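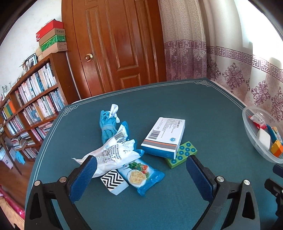
Clear the whole thing onto the floor and only put back what you can name a home for, my sister wrote under my last post, and I've been thinking about it all morning, because she's right about most things and her dining table has a bowl of lemons on it and nothing else.

But I know what happens when I put things on the floor. They live on the floor. So I'm doing it the slow way, one thing in my hand at a time, and you're all coming with me - sorry in advance, I know some of you followed for the garden.

A bit of history for the new people. We moved to Pundby in November and the table is the first flat surface you meet after the door, so every pocket and every grocery bag gets emptied there. I love this table. I love the little white Greek key line that runs along the edge, and I'd like to see more of it than I do.

First decision was food. Crackers belong in the kitchen, and so does anything that came in a crinkly package, and I don't care if someone is "coming back for it." I picked up the cracker wrapper with the tomato slices on it and now of course I want crackers with tomato. Took a break. Had some. Very good with a little salt!

OK, back. Medicine is the one I'm strict about. It doesn't stay out where small cousins can reach it, it goes on the high shelf in the hall closet, and the box stays with it. My aunt brings us things from her trips with the whole label in Chinese, and I can't read a word of it, so I've started sticking a piece of masking tape on the back where she writes what it's for and how much to take. Best habit we've picked up all year.

If you do the same, go look at the dates while you've got everything out. I found 2 things in the closet that should have gone ages ago, and the pharmacy on Prandthorpe Road takes them back at the counter. I had a bag ready by the door before I could talk myself out of it.

Now the green piece with the dots. I've called it a domino and I've called it a building brick and I've been corrected both ways by children who then walked off without taking it. It's going in the toy drawer, and the toy drawer can sort out what it is.

Several of you asked about the clear container. Yes, I still swear by having one on the table, and yes, it has to be clear, I had a lovely lidded basket once and it swallowed a house key for an entire winter. You want to be able to see the block and the packet and the stick you were looking for without tipping everything out.

The rule is that when it's full it gets emptied, all of it, that day. I give it 15 minutes with the kitchen timer. What usually happens is 20 and a phone call, but the timer gets me started and that's most of the battle for me.

Somebody asked whether they should buy the Stindura drawer dividers everyone is posting. I priced a set for the hall dresser and it came to 189 dollars, which made me laugh out loud in the store. I'm using cut-down shoe boxes. They're ugly and the drawer closes, so nobody sees them but me.

And small pretty boxes, I need to confess to those. The one with the black and white zigzags is exactly the kind I can't throw out. I've got a whole shelf of them, "for buttons," and I own maybe a handful of buttons. It can stay till I've done the blue things, then I'll decide.

Stopping for lunch now. Sis, if you're reading, bring me some of those lemons when you come over and I'll find a spot for them.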